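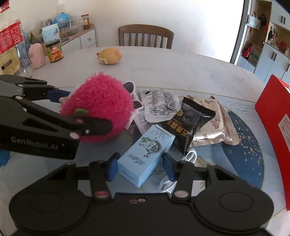
桌上的淡蓝色饮料盒，盒身印着灰色水墨风的画。

1/ 最近迷上了看饮料盒！对，就是超市货架上一块五一盒两块五一盒的那种利乐砖。起因特别小，十月换季收拾厨房，翻出一摞我压扁了一直没舍得扔的空盒子，摊开一看，天呐，每一张都是一幅小海报。今晚想到哪儿写到哪儿，会有点长。

2/ 先说水墨风。这几年茶饮、植物奶都爱用，淡淡的底色，几笔灰，字竖着排。我以前觉得偷懒，后来自己试着在一张展开的盒型上画远山，画了一晚上，废了！因为盒子有四个面，山脊拐过棱的时候两边要接得上，背后那条封缝还会吃掉一小截画面。能把这事处理得看不出来的设计师，我给你们鞠躬。

3/ 我手上接缝处理得最漂亮的一盒是 Rewi 的桂花乌龙。一根枝子从正面斜着长过去，转到侧面刚好开花，营养成分表就躲在花下面。我第一次喝的时候完全没注意，压扁了才看见，站在水池边喊了一声。

4/ 字体也好玩。小盒子上的汉字很难伺候，笔画多的字（“露”“薏”“鹽”）缩到侧面那么窄的地方，很容易糊成一团黑。有的牌子会专门为小字减一点粗细，横画收细，口字留大。你拿两个牌子的“露”并排看，差别一下就出来了。

5/ 颜色我偏心淡蓝。淡蓝放在冷柜里其实挺吃亏的，灯一打就发白，旁边的红罐子绿瓶子全在抢。可是拿回家放木头桌面上，它就安安静静地好看。我现在买饮料都会想一下它摆在家里是什么样子，没救了。

6/ 说说怎么收。我的办法很土：喝完马上剪开顶上两个角，灌水晃几下，倒掉再来一遍，然后沿背缝剪开，摊平，毛巾吸干，夹在旧杂志里压一夜。千万别偷懒隔天再洗，奶类的那个味道……我有一本杂志已经牺牲了。

7/ 压平之后我装进 Naltness 的活页册，一册60页，一页刚好放一张。不用塑封，盒子本身那层膜就挺耐放的。剪的时候记得把底部的折角也留下来，有的牌子会在折角里面藏小图案！我找到过一只打瞌睡的猫，还有一句“你怎么翻到这里来了”。

8/ 目前一共129张。其中20张是朋友们出门带回来给我的，有人坐火车背了一路空盒子，回来递给我的时候包里一股椰子味，感动。

9/ 最难找的是 Jasden 的老版豆奶，就是盒面印一条河、河上一只小船的那版。新版改成了大色块，也不难看，可我就是惦记那条船。谁家楼下小卖部还有存货，请务必告诉我，过期的也行，我又不喝（好吧可能闻一下）。

10/ 有人问这个有没有圈子，有的！Felelus 上有个晒盒子的小组，我进去的时候1,528个人，每天都有人发新的。气氛特别好，发一张最普通的纯牛奶也会有人认真夸你剪得齐。里面还有专门研究吸管套的，那是另一个深渊，我先不跳。

11/ 给想试试的朋友：从手边的开始就行，不用特地去买。挑一盒你平时常喝的，喝完剪开，摊平了对着窗户看一会儿。我第一张留下来的就是楼下便利店最常见的柠檬茶，喝了那么多年，从来不知道它侧面画着一整棵树。

12/ 刚才又去翻了一遍册子，发现我有三张一模一样的荔枝汁。想换的来找我！换什么都行，竖排字的优先，水墨的更优先。

13/ 补一条，评论里好几位问剪刀。普通厨房剪就够了，尖头的好用一点，走背缝的时候刀尖朝外，慢慢推，别一口气剪到底，我最早那几张边上全是狗啃的牙印，现在还夹在第一页。

14/ 再补！有朋友发来她家的麦香奶茶盒，展开以后四个面连起来是一整条街，有路灯，有自行车，面包店门口还排着队。我馋了，是馋盒子。明天下班就去买。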